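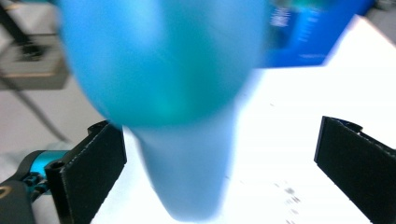
**Ticket 3134: Gripper closes too late, or closes on nothing**

Opened by: Firdevs Ağca
Opened: 12 May 2018
Assigned to: Rebecca Costa
Tool: Skokico hand-held gripper, unit 2
Software: Grarnex recorder and finger controller
Priority: high (we cannot use the unit for the Flilluto handling set)
Status: see last entry

## Problem

When I bring the gripper to an object and press the trigger, the fingers stay wide open for a moment and then close with full speed. If I hold the tool still over the object, the grasp is usually good, only late. If I am moving, the object has already left the space between the pads when they come together. Two times the fingers did not close at all until I released the trigger and pressed it again.

Unit 1 does not have this problem with the same objects and the same table.

I mark this as high also for a safety reason. The late closing is difficult to predict. Yesterday I thought the fingers were dead, I reached in with my left hand to move the object, and then they closed. My fingertip was between the pads. There is no injury, only a red mark, but I ask that we do not use unit 2 with a second hand near the pads until this is solved. I put a note on the handle.

## What I expected

Pads begin to close when the trigger passes its click point. The manual from Fodor gives a limit of 60 ms from click to first movement.

## How to repeat it

1. Switch on the unit and let it do the homing of the fingers.
2. Start a recording in Grarnex.
3. Do slow grasps on any light object for a few minutes. These are normally fine.
4. Continue with quick grasps, with the wrist turning.
5. After some time the delay appears. It does not go away by itself in the same recording.

If I stop the recording and start a new one, the delay disappears for a while and then comes back.

## Log

**Entry 1, Firdevs**

Checked the simple things first. Battery is full. Trigger moves freely and I hear the click each time. Pads are tight on the linkage, I tried the screws with the small key and none of them turned. I moved the fingers by hand with the power off and both sides go in and out with the same resistance.

The right pad is a little frayed at its top edge. I do not think it is connected with the delay but I write it down so that it is not forgotten.

**Entry 2, Rebecca**

Thank you for the clear steps. Before we open anything, can you please send me the controller log from one bad recording, and also the trigger trace? They are in the same folder as the video. And please tell me whether the delay happens with the recording switched off.

About the safety note: agreed. I have put the same text on the booking page for unit 2. Please also switch the tool off at the handle before anybody reaches in, and not just stop the recording. Stopping the recording does not take the power from the fingers.

**Entry 3, Firdevs**

Log and trace are attached. I did not know that the power stays on after stopping. I think other people in the room also did not know, so perhaps it should be in the start guide.

With the recording off I worked for almost 50 minutes and I could not produce the delay. I tried quick grasps, wrist turned, trigger half pressed and then fully pressed. Everything closed in time.

With the recording on, it came back in the first long session.

**Entry 4, Rebecca**

This is useful. The trigger trace is clean, so the switch and its wire are not guilty. The click is written in the trace at the correct time, and then the close command is sent to the fingers much later. In the worst place in your file the distance is 2150 ms. This is far too long to be something mechanical.

In the controller log I see this many times before the bad grasps:

```
WARN finger_ctl: command queue not empty at tick
WARN finger_ctl: command queue not empty at tick
WARN recorder: write slow, holding frame
WARN finger_ctl: command queue not empty at tick
INFO finger_ctl: CLOSE sent (late)
```

My understanding is like this. The recorder and the finger controller share one process. When the recorder must wait for the disk, the finger commands wait together with it. Slow grasps hide the problem, you are standing still anyway.

It does not yet explain why unit 1 is good. Could you compare the two storage cards for me, and the versions?

**Entry 5, Firdevs**

Same Grarnex version on both. The cards are not the same. Unit 1 has the card it was delivered with. Unit 2 has a different one, without any label that I can read, and I could not find out who changed it or when.

I exchanged the cards between the units. Result:

| Unit | Card | Recording on | Delay |
|---|---|---|---|
| 1 | own card | yes | no |
| 1 | card from unit 2 | yes | yes |
| 2 | own card | yes | yes |
| 2 | card from unit 1 | yes | no |
| 2 | own card | no | no |

So the delay follows the card. For every line I did the test with a soft object and with nobody else at the table.

One more observation, and I am not sure if it has value. With the bad card, the delay came earlier when there was much movement in the picture. When I held the tool quiet above the white table it took longer to come. Maybe a picture with movement makes a bigger file?

**Entry 6, Rebecca**

Yes, I think your last observation is right. The compression has more work when everything in the picture changes, and the files become larger, so the card falls behind sooner. It also fits with your step 4.

We have then two separate things:

- The card in unit 2 is too slow. This is easy, we replace it.
- A slow card must never be able to hold the finger commands. This is the real fault, and it is in the software. Unit 1 has the same fault, we only do not see it with the fast card.

I do not want to close the ticket with only the first one. A full card or an old card would bring us to the same place again, and then somebody may have a hand between the pads.

Please remove the slow card and break it or mark it very clearly, so that it does not travel to another unit.

**Entry 7, Firdevs**

Card is removed. I wrote DO NOT USE on it with a permanent pen and put it in the bag with the faulty parts. New card is in unit 2, same type as in unit 1. I repeated the steps from the top of the ticket in a long session and there was no late closing.

A question about the recordings we already have. Some of them from unit 2 surely contain late grasps. In the video it looks as if the person missed the object, but the person pressed the trigger in time. Should we delete them?

**Entry 8, Rebecca**

Please do not delete them. I have written a small check which reads the trigger trace and the command log and marks every grasp where the difference is above the limit. The marked parts go out of the Flilluto set but the files stay on the server, I need them for testing the fix.

How to run it:

```
check_latency --unit 2 --limit-ms 60 --report late_grasps.csv
```

It only reads, it changes nothing in the recordings. If a recording has no trigger trace, the check will skip it and write the name at the end of the report. Those must be looked at by a person.

**Entry 9, Firdevs**

The check has finished. It marked grasps in several recordings, all made with the old card. Two recordings had no trigger trace. I watched both, and in one of them the fingers are clearly late, so I moved it out by hand. The other one looked normal to me, but I moved it out as well, as I cannot prove it.

I ran the same check on unit 1, only with its own card. Nothing was marked.

**Entry 10, Rebecca**

Test build is ready. Changes:

- Finger commands have their own process and do not wait for the recorder.
- If the recorder cannot write, it drops the frame and puts a warning in the log. Before, it held everything.
- If a close command is older than the limit, it is thrown away and the handle buzzes one time. The fingers stay open. I prefer a missed grasp to a surprise.
- The start screen now says that the fingers have power as long as the handle light is on.

Please test it with the slow card on purpose. Use a stick or a soft object for the tests, no hands between the pads, and have the other hand at the switch.

**Entry 11, Firdevs**

Tested with the slow card in unit 2, recording on, quick grasps. The recorder dropped frames as you described, and the warnings are in the log. The fingers closed in time at every press and I did not hear the buzz.

Then I started a large copy to the card at the same time, to make it worse. Many frames were lost and the recording is not usable, but the fingers were still in time.

I have one small complaint. The warning about dropped frames is only in the log. A person can work for a long time and find out afterwards that the recording is bad. A sign on the screen would help.

**Entry 12, Rebecca**

Agreed about the sign. I opened a separate request for it and it is planned for the July release.

I have also sent the description of the fault to Fodor, together with your table from entry 5. No answer from them so far.

The test build can stay on both units. You may take the note off the handle of unit 2 after the new card is back in, but please leave the rule about switching off before reaching in. It is now in the start guide for both units.

**Status:** fixed in test build, waiting for release. Unit 2 is back in use.

**Still open:** change the right pad on unit 2 (frayed top edge). Firdevs will order it.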